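인쇄 | 이메일로 보내기

양팔 작업대 안전 점검표 및 점검 의견
서식 91 / 공용 작업장 Estau, 안쪽 작업실
점검 대상: Tiltix 양팔 작업대 (자작, 알루미늄 프로파일 프레임)
점검일: 3월 20일 수요일
점검 구분: 정기. 전원 차단 상태 점검 후 통전 상태 점검.
판정 기호: 적합 / 조건부 / 부적합 / 해당 없음

조건부 항목은 기재된 조건을 지키는 동안 운전할 수 있다. 부적합 항목이 하나라도 남아 있으면 자율 동작은 금지하고, 수동 조작은 감속 상태에서만 허용한다. 지난 점검(10월)의 지적 사항 중 미결 건은 해당 항목 의견란에 다시 적었다.

1. 프레임 및 고정부

1.1 프로파일 체결 볼트 풀림 여부
판정: 적합
의견: 모서리 기둥과 뒤쪽 가로대의 체결부를 육각 렌치로 전수 확인했다. 표시선이 어긋난 볼트 없음. 가로대 하나는 10월에 재체결한 것으로, 표시선을 새로 그었다.

1.2 팔 베이스 고정
판정: 조건부
의견: 왼팔 베이스의 장착판은 이상 없음. 오른팔 쪽 브래킷은 팔을 최대로 뻗은 자세에서 손으로 밀면 미세한 유격이 느껴진다. 와셔를 교체하기 전까지 오른팔 속도 상한을 설정값의 절반으로 둔다. 담당 Sheyla Ticona.

1.3 기둥 높이 및 수직도
판정: 적합
의견: 기준 높이 782 mm. 모든 기둥이 허용 범위 안. 측정값은 작업장 대장에 기록.

1.4 작업판 표면
판정: 적합
의견: 오른쪽에 작고 어두운 긁힌 자국이 있으나 손톱에 걸리지 않는다. 파임이나 들뜸 없음. 이 자국을 위치 기준점으로 쓰지 말 것. 기준점은 모서리에서 잰다.

1.5 벽면 선반 및 바구니
판정: 조건부
의견: 뒤쪽 왼편의 흰색 망 바구니가 가는 흰색 타이로만 기둥에 묶여 있다. 빈 상태에서는 문제없으나 공구를 담으면 안 된다. 클램프로 바꾸기 전까지 적재 한도 200 g. 뒷벽 중앙의 긴 선반은 운전 중 비워 둔다. 선반에 둔 물건이 진동으로 작업판에 떨어진 사례가 10월 점검표에 있다.

2. 말단 장치

2.1 집게 손가락 체결
판정: 적합
의견: 손가락 쪽 볼트 머리에 마모나 뭉개짐 없음. 나사 고정제 도포 후 경과 시간은 정비 기록으로 확인. 볼트를 한 번이라도 풀었다면 고정제를 새로 바르고, 경화가 끝나기 전에는 파지 시험을 하지 않는다.

2.2 손가락 끝단 모서리
판정: 조건부
의견: 끝이 좁고 각이 져 있다. 손등을 누르면 자국이 남는 정도의 힘이 이미 저출력 설정에서 나온다. 덧씌우개를 쓰면 작은 물체 파지가 나빠진다는 사용자 의견이 있어 강제하지 않는다. 대신 손이 작업판 위에 있을 때는 개폐 명령을 내리지 않는다.

2.3 접촉 하중
판정: 적합
의견: 모형 과일을 이용한 접촉 시험. 포도송이처럼 눌리면서 형태가 바뀌는 물체는 하중 판독이 늦게 올라가므로, 하강 명령을 한 번에 길게 주지 않는다. 줄기는 손가락 사이 홈에 걸릴 수 있다.

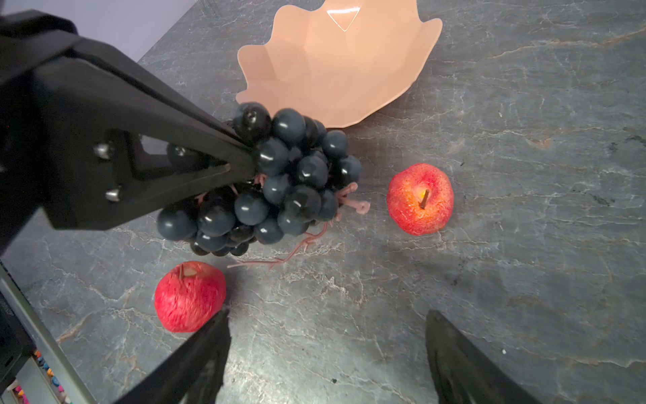 모형 줄기가 걸린 상태에서 손목을 돌리면 가는 가지가 끊어져 조각이 판 위에 남는다. 시험 한 벌이 끝날 때마다 판을 닦고, 조각은 쓸어 떨어뜨리지 말고 집어서 버린다. 앞쪽 레일 홈으로 들어가면 꺼내기 어렵다.

2.4 다지 손의 관절
판정: 적합
의견: 각 관절을 전원 차단 상태에서 손으로 굽혔다 폈다. 걸림이나 이상음 없음. 손가락 마디 사이 간극은 끼임 위험부로 분류한다. 통전 중 접촉 금지.

2.5 손목 카메라
판정: 적합
의견: 카메라 고정 나사 풀림 없음. 렌즈를 닦을 때 팔 전원을 먼저 내린다. 서보 유지 상태에서 닦다가 손목 각도가 틀어지면 교정을 처음부터 다시 해야 한다. 교정 파일은 Ponce 저장소의 최신본만 쓴다.

3. 배선

3.1 팔 외부 케이블 여유
판정: 조건부
의견: 어깨를 넘어가는 주름관은 적합. 다지 손에서 나오는 케이블이 문제다. 팔을 낮추면 케이블이 작업판 중앙의 용기 위를 가로지르고, 오른팔이 같은 영역에 들어오면 집게에 걸릴 수 있다. 팔뚝에 중간 고정점을 하나 추가할 것. 고정 전까지 양팔 동시 진입은 운전자가 정지 버튼에 손을 둔 상태에서만 허용한다.

3.2 케이블 굽힘 반경
판정: 적합
의견: 손목 위 고리 모양 배선은 전 구간 회전에서 당겨지지 않았다. 고리를 더 작게 묶지 말 것. 보기에는 깔끔해지지만 손목 한계각에서 단자에 힘이 간다.

3.3 레일 부착 기판
판정: 부적합
의견: 왼쪽 장착판 부근의 소형 기판에 덮개가 없다. 배선 색상은 도면과 일치한다. 금속 공구가 닿으면 단락될 수 있는 위치이므로 절연 덮개를 만들어 씌운다. 덮개는 Elvira Taipe가 출력하기로 했으며, 치수는 기판을 떼지 않고 잰다. 10월 미결 건이다. 두 번 연속 같은 지적이 나왔으므로 이번에는 조건부로 내리지 않는다.

3.4 접지
판정: 적합
의견: 프레임과 접지 단자 사이 도통 확인. 도장된 면에 단자를 물린 곳 없음.

3.5 전원 표시
판정: 적합
의견: 오른팔 손목 관절의 녹색 표시등 점등 확인. 표시등은 통전 여부만 알려 준다. 서보 해제 확인은 반드시 화면에서 한다.

4. 정지 기능

4.1 비상정지 버튼
판정: 적합
의견: 앞쪽 운전석과 출입문 쪽 모두 작동. 복귀 후 자동으로 움직임이 재개되지 않는 것도 확인했다.

4.2 정지 거리
판정: 적합
의견: 최고 허용 속도에서 측정한 최악값 119 mm. 두 팔의 최소 이격 설정은 이보다 커야 한다. 설정 파일을 직접 수정한 사람은 이 값을 다시 대조하고 대장에 서명한다.

4.3 정지 후 자세 유지
판정: 조건부
의견: 왼팔은 정지 후 자세를 유지한다. 오른팔은 뻗은 자세에서 전원을 내리면 천천히 처진다. 전원을 내리기 전에 대기 자세로 되돌리고, 되돌릴 수 없으면 상박을 받친 뒤 내린다. 집게 밑에 손을 넣지 않는다.

4.4 통신 두절 시 동작
판정: 적합
의견: 제어 컴퓨터의 연결선을 뽑아 시험. 양팔 모두 정지. 재연결 후에는 수동 승인 없이 명령을 받지 않았다.

5. 작업 영역

5.1 작업판 위 물체
판정: 적합
의견: 그날 과제에 쓰는 물체만 올린다. 통전 점검에는 사과 모형과 물결 모양 테두리의 복숭아색 용기를 사용했다. 용기 표면은 광택이 있어 각도에 따라 반사가 생기며, 카메라 인식이 흔들리면 용기를 돌려 놓고 다시 시작한다. 조명을 옮기지 말 것. 옆 작업대와 함께 쓰는 조명이다.

5.2 두 팔의 간섭
판정: 조건부
의견: 두 팔이 중앙에서 서로 가까운 물체를 맡는 과제에서 이격 경고가 잦다. 경고를 끄고 운전한 기록이 한 건 발견되었다. 경고 무시 기능은 잠갔고, 해제 권한은 Mercedes Guzmán에게만 있다. 과제를 짤 때 한 팔이 물러난 뒤 다른 팔이 들어오도록 순서를 정한다.

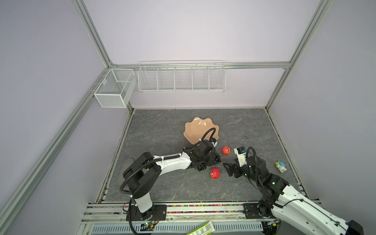

점검 및 작성: Timo Rathjen
Estau 공용 작업장 설비 안전 담당

5.3 앞쪽 레일과 홈
판정: 조건부
의견: 앞쪽 레일 홈에 여러 색의 구슬이 줄지어 있다. 구슬 상태는 점검 대상이 아니지만, 빠진 구슬은 바닥에서 미끄럼 원인이 된다. 운전 시작 전 바닥 확인을 절차에 추가했다. 장착판 고정 볼트 주변으로 구슬이 밀려 들어가 있으면 볼트를 조이기 전에 빼낸다.

5.4 통풍
판정: 적합
의견: 작업대 앞 아래쪽의 파란 패널에는 통풍 슬롯이 있다. 슬롯 앞에 상자나 가방을 두지 않는다. 라벨은 떼지 말고, 훼손되면 사진을 찍어 둔 다음 재발행을 요청한다.

5.5 벽판
판정: 적합
의견: 세 면 모두 고정 상태 양호. 벽판은 배경 통일용이며 방호판이 아니다. 팔의 도달 범위를 제한하는 용도로 계산에 넣지 말 것. 도달 범위는 소프트웨어 한계와 기계식 멈춤으로만 제한한다.

6. 인원 및 절차

6.1 단독 운전
판정: 해당 없음
의견: 3.3항이 해소될 때까지 자율 동작 자체가 금지되므로 이번에는 판정하지 않는다. 수동 조작은 교육 이수자 단독으로 가능.

6.2 복장
판정: 적합
의견: 긴 머리는 묶고, 끈 달린 옷과 목걸이형 출입증은 벗는다. 장갑은 끼지 않는다.

6.3 운전 대장
판정: 부적합
의견: 시작 시각만 있고 종료 시각이 없는 줄이 여럿이다. 특히 야간 사용분. 종료 시각이 없으면 전원을 누가 내렸는지 알 수 없다. 종이 대장은 폐지하고 Reltness 예약 화면의 종료 기록으로 대신하는 안을 Ourania Sotiropoulos가 검토 중이다. 결정 전까지는 종이 대장을 그대로 쓴다.

6.4 펌웨어 변경 신고
판정: 적합
의견: 10월 이후 변경 한 건, 신고됨. 변경 후 정지 거리 재측정 기록 있음.

7. 조치 목록

가. 기판 절연 덮개 제작 및 장착 (3.3). 완료 전 자율 동작 금지.
나. 오른팔 브래킷 와셔 교체 후 유격 재확인 (1.2).
다. 다지 손 케이블 중간 고정점 추가 (3.1). 고정 후 전 관절 범위로 저속 시험.
라. 망 바구니 타이를 클램프로 교체 (1.5).
마. 오른팔 처짐 원인 확인 (4.3). 와셔 교체와 같은 날 하지 말 것. 원인이 섞이면 측정을 다시 해야 한다.
바. 운전 대장 종료 시각 기입 (6.3). 즉시.

조치를 마친 사람은 해당 항목 번호와 사용한 부품을 대장 뒷면에 적고, 조치 전후 상태를 확인한 다른 사람의 서명을 받는다. 본인이 조치하고 본인이 확인한 건은 미결로 본다.

8. 사용자 질의에 대한 회신

모형 대신 실제 과일을 써도 되는가: 불가. 과즙이 손목 관절 틈으로 들어갈 수 있고, 현재 관절에는 방수 처리가 없다.

조건부 항목이 여럿 겹치면 부적합으로 보는가: 자동으로 그렇게 보지는 않는다. 다만 1.2와 4.3은 같은 팔에 걸려 있으므로, 둘 다 열려 있는 동안 오른팔에는 가벼운 모형 외의 물체를 물리지 않는다.

점검표 항목을 줄일 수 있는가: 1.3과 3.4는 프레임을 분해하거나 옮기지 않았다면 다음 점검에서 생략 가능. 나머지는 유지.

인쇄 | 이메일로 보내기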